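Part-Time Laundry and Room Attendant, Pikgate Guest House

Posted 2018-11-07
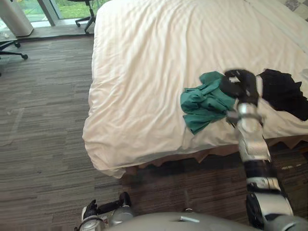 Pikgate is a guest house with 11 rooms on two floors. We are looking for one person to take over guest laundry and bedroom tidying on the morning shift. The person who has the job now is moving away in January, and we would like the new hire to start before then and work alongside her.

What the work is

Most of our guests stay for a week or longer. They leave clothes on the bed, on the chair, or on the bathroom floor, and many of them sign up for our fold-and-return service. You will collect the clothes, sort them, wash what is marked for washing, fold everything, and put it back in the room it came from. You will also straighten the bed and leave the room in order.

A normal morning goes like this. You pick up the room list at the front desk at eight. You do the stay-over rooms first, then the checkouts with the other attendant. Clothes lying on a bed are picked up before the bed is touched. Dark and light items go in separate bags, and each bag gets a tag with the room number. Anything found in a pocket goes in an envelope with the same number on it. Then the duvet is pulled flat and even on both sides, the bed skirt is checked, and the pillows go back at the head.

The washers and dryers are in the basement. There is an elevator, but it is small and the cart only fits in it lengthwise. Folding is done on the long table next to the dryers. Shirts and sweaters are folded in thirds. Pants are folded once at the knee and once more. We do not iron unless the guest has paid for it, and ironing is done in the afternoon by someone else.

Hours and pay

Five mornings a week, eight to 12, with one weekend morning included. The schedule comes out two weeks ahead. Pay is hourly and is discussed at the interview. There is a $200 payment after your first full season with us. Lunch is served to staff at noon in the kitchen and you are welcome to stay for it. Parking behind the building is free. The Inon bus stops across the street.

What we ask for

You should be able to lift a full laundry bag and be on your feet for four hours. You should be able to read care labels, or be willing to learn them in the first week. Experience in a hotel, a hospital laundry, or a dry cleaner is useful. Keeping house for a family also counts, so please mention it if you have done it. You need to be on time, as the dryers are shared with the kitchen linens after 11.

We expect you to leave guests' belongings alone apart from clothing and bedding. Suitcases stay closed. Medicine, papers, and money are not moved. If something is in the way, you leave that part of the room and write it on the list.

Training

The first 2 weeks are paid training. You will work in the rooms and in the basement on alternate days. Our detergent and stain products come from Jasaso, and there is a printed card by each sink that says how much to use. Please tell us about any skin allergies before you start.

How to apply

Send a short letter or come by the front desk and fill out the form. A resume is fine but you do not need one. Include the mornings you can work, the earliest date you can start, and the name of one person we can call who has worked with you. Applications go to Tín Lương, housekeeping manager. If you are leaving the form in person, use the side entrance on Szilágyi Street and ring the lower bell.

Interviews take half an hour and include making up one bed and folding a small basket of clothes. Wear shoes you can work in.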